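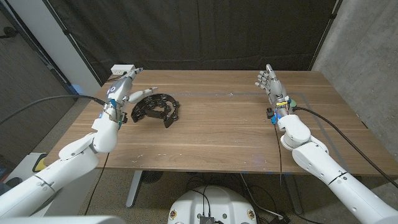 Half-moon tambourines are hard to put down quietly. The jingles sit loosely enough to sound when the player wants them to, and they also sound when the instrument is lifted, moved, or returned to a table between entries. This report covers handling noise from one such tambourine during set-down and pick-up, and compares three table surfaces. The instrument has a curved black frame with an open center, small round metal jingles in slots all around the arc, and a squarer grip section at one end. In the standard rest position it lies flat on the wooden table with the grip projecting toward the front, and all trials started or ended in that position.

1. Background

The project was done for the Sound and Materials course at Staltholm. The question came from the percussion section of the Urncombe student orchestra, where one player covers tambourine, triangle, and shaker from a single table. In quiet passages the set-down of the tambourine could be heard from the audience seats. The section had been using a folded towel, which took up table space and slid when the table was bumped.

2. Method

Each trial was one set-down or one pick-up. A sound level meter was placed 75 cm from the center of the tambourine, level with the tabletop, and the peak reading was written down. The meter was set to fast response with A weighting. Trials in which a door or a voice could be heard were dropped and repeated.

Three surfaces were compared:

Bare wood tabletop
Thin cork mat
Felt pad from the Urnier accessory kit

There were 8 set-downs and 8 pick-ups on each surface. The background level in the room was 37 dB before the first run and was checked again between surfaces. The order of surfaces was drawn from a cup.

Set-down was done in two ways. In the flat method, the whole frame meets the table at once. In the tilt method, the grip section touches first and the arc is then lowered until it lies flat. All readings in the main comparison use the flat method. The tilt method was added in the second week and was only tried on bare wood and felt.

3. Finger position at pick-up

Early pick-up readings varied more than the set-down readings. Part of this came from contact with the jingles. If a finger closes on the arc between two slots, the nearest jingles are often pushed sideways and strike the edge of the slot. The pick-up instruction was rewritten as follows: approach with the fingers straight, place the thumb on one side of the grip section, close the fingers together on the other side, then lift straight up. The readings taken before this change are not used.
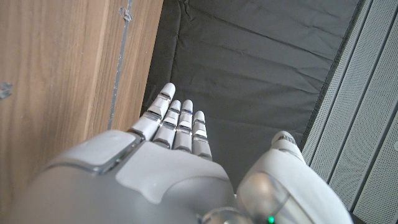 Figure 2. Fingers straight and nearly parallel, with the thumb to the right.

4. Results

On bare wood the highest set-down peak was 52 dB. Cork lowered the peaks slightly. Felt gave the lowest readings, and two of the felt set-downs could not be told apart from the background level.

Pick-up was quieter than set-down on every surface, and the choice of surface made little difference to it. The noise at pick-up comes mostly from the jingles moving on their pins as the frame leaves the table, which a mat does not change.

The tilt method on bare wood was quieter than the flat method at first contact, but it often produced a second, softer sound as the far end of the arc came down. On felt the second sound was not heard.

5. Sources of error

The speed of the set-down was controlled only by counting. A slower count would lower all of the readings. The meter reads peak level and says nothing about how long the jingles ring, and a short knock may be less noticeable in a concert than a longer rattle at the same level. Only one tambourine was tested. A frame with larger jingles or a double row would need its own set of trials.

The cork mat curled at two corners and had to be taped down with masking tape, which may have affected the readings near its edges.

6. Recommendation for the section table

Use the felt pad, with the grip section toward the player. Set the grip down first and lower the arc after it. The triangle beater should be kept off the same pad, as it rolls against the frame.

Readings for the shaker were started in February and are listed in the appendix without analysis.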